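4.3 Fitting the protective table cover

The Rukgate cover is supplied folded and should be laid out flat for one full day before it is fitted. Sheets ordered under part number 3255 are cut to allow an overhang of 40 mm on each side.

1. Clear the tabletop and wipe it with a damp cloth. Allow it to dry fully.
2. Place the cover on the table with the matte side facing up.
3. Line up the rear edge first, then draw the sheet forward by hand. Do not pull from the corners.
4. Smooth the sheet from the centre outwards.
5. Fold the overhang over the rim and press it down along its whole length.
6. Secure the underside with the Bodier clips provided, beginning at the middle of each side.

Note: Light wrinkling is normal after fitting and will lessen over around 7 days. The cover should not be ironed.

Caution: Do not use blades or hot vessels directly on the cover. Solvent cleaners will damage the surface and must not be used.

Covers supplied before May 2023 have no clips and should be fastened with the tape listed in Section 6. Questions on fitting should be addressed to Daithí Lynch, Flurnwood Product Support.

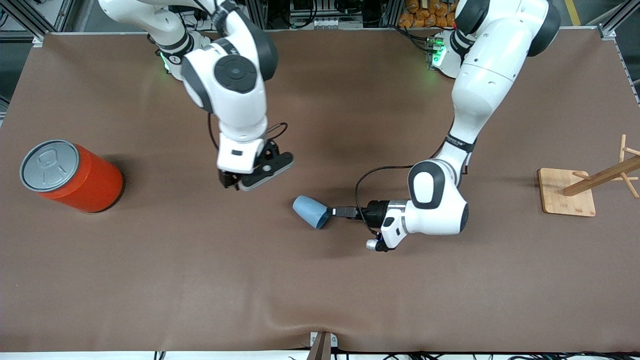
Figure 4.3. Brown cover on tabletop, with soft wrinkles.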